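Ticket 256: Red cloths, uneven hems and pink marks on white table
Opened by: Agata Guerra
Assigned to: Kristine Dagdag
Product: Cedora cotton utility cloth, red
Site: Jirmont workroom, table 2
Opened: 12/08/2023
Status: Closed, one item carried over

Original report (Agata Guerra)

We got 144 of the red Cedora cloths in the last delivery. I washed the first 24 before use, as the label says, at the normal setting on the machine downstairs. After drying, several have a bottom edge that doesn't run straight. One side hangs lower than the other when you hold the cloth up by its top corners. Folded in quarters, the edges no longer meet and the stack leans.

Second problem, maybe related. There is a pink mark on the white top of table 2, near the end where we leave the cloths after wiping down. It does not come off with plain water. The old blue cloths from Zeveck never left anything.

I need to know whether to send the delivery back or keep using them. The unwashed ones are still in the carton.

Reply (Kristine Dagdag)

Thanks. Please stop using the red ones on the white tables until we know about the color. A few questions:

Were the washed cloths dried in the dryer or on the line?
Was anything else in the load?
Is the mark where a cloth was left damp, or is it spread over the table?
Is the uneven edge on the hemmed side or the selvage side?

Reply (Agata Guerra)

Dryer, high heat, full cycle. Nothing else in the load. The mark is one patch the size of a saucer, where I left a wet cloth overnight. The uneven edge is on the hemmed side each time. The pink patch is at the other end of the table and I'll measure it separately. 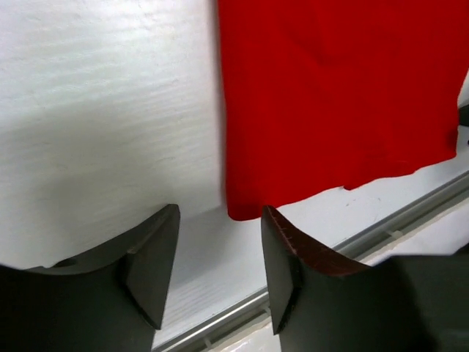
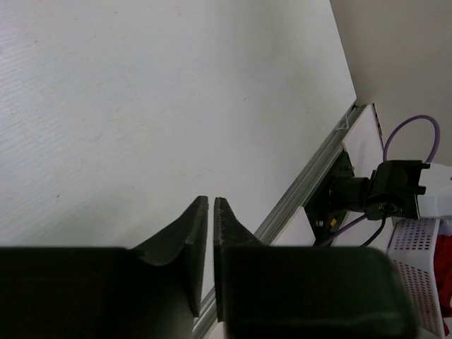
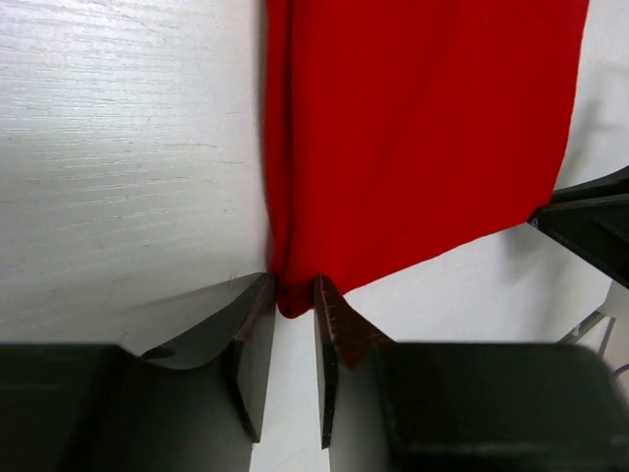 On the hem, I went back to the washed stack and sorted it into usable and not usable. Most are fine for wiping and only look bad when folded. The last picture has the kind of edge I mean, with the bottom running up at a slant toward the right and the left side bunched into a thick fold that ends in a rounded corner. Ironing flattened the fold on the cloths I tried but did nothing for the slant. I also tried pulling one square while damp and pinning it to a towel. It dried closer to straight, still not right.

Reply (Kristine Dagdag)

I looked at the hanging cloth in the first one as well. The hem is lowest at the left and goes up in steps, and there is a small notch partway along. I can't tell from the picture if that is a tuck or a tear. Please check the stitching on that cloth by hand. If the thread is broken, put it aside for the supplier.

The slant sounds like a cloth cut off grain and then shrunk by the dryer. Please run this test:

1. Take two unwashed cloths from the carton. Measure both long sides and write it down.
2. Wash both at the cold setting with nothing else.
3. Dry one on the line and one in the dryer on high.
4. Measure again.

For color, wet a corner of an unwashed cloth, press it on a white paper towel and leave it for 50 minutes. Do the same with a washed one. For the table, try baking soda paste on the edge of the patch only, wipe with a damp white rag, and tell me what comes off. No bleach and no scouring pads on that top.

Reply (Agata Guerra)

Results. The line-dried cloth kept its shape, with both sides the same length. The dryer one came out short on one side and the hem has the slant. Paper towel under the unwashed corner turned pink. Paper towel under the washed corner had a very faint ring.

Baking soda paste took most of the patch off in two goes. A shadow is left that you only find if you know where to look.

The notch was a tuck. The hem had been sewn over a fold. Thread is intact.

Resolution (Kristine Dagdag)

Keep the delivery. Wash all remaining cloths twice, cold, and line dry. Do not leave them wet on any white surface. Hang them on the bar by the sink. Cloths with a bad slant go to the floor bucket.

Carbone handles our returns and has agreed to credit the slanted ones from the first wash. The label asks for normal wash and says nothing on drying, so I have passed that on to them.

Carried over: remaining shadow on table 2. Agata to repeat the paste once more and note the result under this ticket.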